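Robot Learning, Course Handout 9
Learning from demonstration when the object won't hold still: cloth
Notes by Refilwe Mokoena, Nov 26, 2024 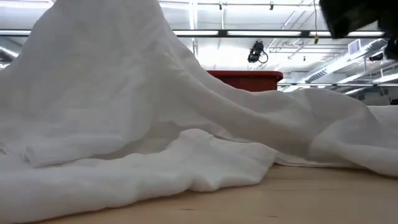
Last time we finished with rigid objects, where six numbers (three for position, three for rotation) tell you everything about where a mug is. Today we throw that away, and I think this is where the course gets really fun. Cloth has no six numbers. Every fold, crease and tucked corner is part of the state, and most of it is hidden under the rest of the fabric.

1. Why the state is the hard part

Think about a sheet dropped in a heap. To spread it flat you'd like to know where the four corners are, but in a heap you may see one corner, or none, and a blunt fold can look a lot like a corner from the side. A plain white sheet is worse again, with no print to tell you which way the fabric runs. All the camera gets is shading.

There are two broad answers. The older one is to estimate the full shape: fit a mesh to what the camera sees, then plan on the mesh. It's lovely when it works, and slow, and it tends to go wrong exactly where the cloth is folded under itself. The other is to skip the mesh and learn a policy straight from images to gripper motions. Most of today is on the second.

2. Behavior cloning in one paragraph

A person drives the arm through the task while we record camera images and gripper commands. Then we train a network to predict the command from the image. That's all! It is supervised learning, and everything you know about overfitting still applies. What's new is that the robot's own mistakes change what it sees next. A small error in the first grasp leaves a heap the demonstrator never made, the next prediction is a bit worse, and so on (compounding error, handout 4). With a mug you can often recover. With cloth, each bad pull makes a brand-new shape.

3. Action chunks

Instead of predicting one command at a time, predict a short run of them and carry out the run before looking again. In the Havlíček setup, which you'll use in the lab, a chunk is 32 steps. Fewer decisions means fewer chances to drift. It also helps with pauses: people stop and think before they grab, and a one-step policy happily learns to stop and think forever.

The price is that the robot is slower to react inside a chunk. If the fabric slips out of the fingers on step 3, it keeps lifting nothing until the chunk ends. Try a few chunk lengths and watch for this, it's very easy to spot once you know.

4. The Flemton data

You have 193 demonstrations of sheet spreading. We hold out 30 for validation and train on the rest. Please split by whole demonstration and never by single image. Neighboring images are nearly the same, so a split by image gives you a beautiful validation score that means nothing. (Every year a group comes to me delighted with theirs.)

Also look at the starting heaps before you train. If they all lean the same way, your policy will learn one opening move and use it on everything. Random flips of the image help only if you flip the actions too.

5. How to score a run

Coverage is the usual measure: area of table covered by cloth, divided by the area of the sheet laid flat. It needs an overhead view. From a low side view a tall fold blocks whatever lies behind it, and the area you measure has little to do with the area on the table. Report coverage at the start as well as at the end. A policy that ends at 0.8 from an easy start may have done less than one that ends at 0.6 from a tight bundle.

For the lab

Train two policies on the same split, one single-step and one chunked. Plot coverage against time for each run, all runs on one axis, before you average anything. Write half a page on the worst run. I enjoy those half pages more than any other part of the grading.

Reading: Kukthorpe notes, the sections on hidden corners and on choosing grasp points. Skip the mesh-fitting appendix unless you're curious.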